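The breakfast problem

A student robotics team has spent a semester on rice, toast and two arms that share one table

The Ulell course begins with a kitchen that has no stove. Students get a table, two robot arms, a few appliances and a list of household jobs, and by April each team has to show that its software can finish one of them without help.

The team called Trirska picked breakfast. Its task, as written in the course handbook, has six stages, starting with the lid of a rice cooker and ending with a plate set on a tray. The two arms may work at the same time or take turns. Points are lost for any contact between them.
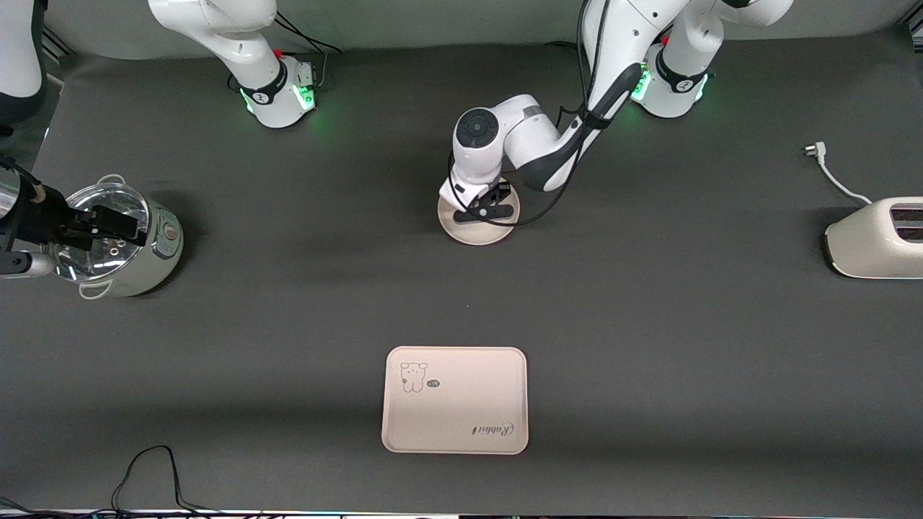
Words by Selorm Ayaaba
Robotics - Student Projects

The lid is harder than it looks. Clear material gives a depth sensor very little to work with, so the team had the right arm aim for the rim, where a reflective metal band runs around the edge. The gripper closes on the rim and holds the lid at a tilt over the pot. Grip too lightly and it slips. Grip too hard and the cooker moves with it.

The left arm handles the plate, a shallow beige dish with a raised rim. Early versions of the software tried to pinch the rim from the side and pushed the dish across the table. The current version comes down from above, and one finger can end up lying across the face of the plate. Akosua Owusu, who wrote most of the planning code, regards this as unfinished work.

"It scores," she said. "I wouldn't want to eat off it."

Owusu's team trained the system on 849 recorded runs, each one driven by a student at the controls. About 500 came from a single stretch before midterms, when the lab stayed open late. Runs with a dropped lid were kept and labeled, and a later model used them to learn when to stop and try again.

Timing caused most of the arguments. The first plan moved both arms together and saved several seconds, but the forearms passed too close over the middle of the table. The second plan locked one arm until the other was clear. A third, now in use, splits the table into zones and lets each arm reserve the one it needs - a method the team borrowed from a warehouse routing exercise earlier in the course.

The toaster is still on the task list. Its slots are narrow, and bread bends. The rival team, Yap, has left toast out of its entry and is spending the time on pouring. Owusu expects to decide on Monday whether Trirska will do the same.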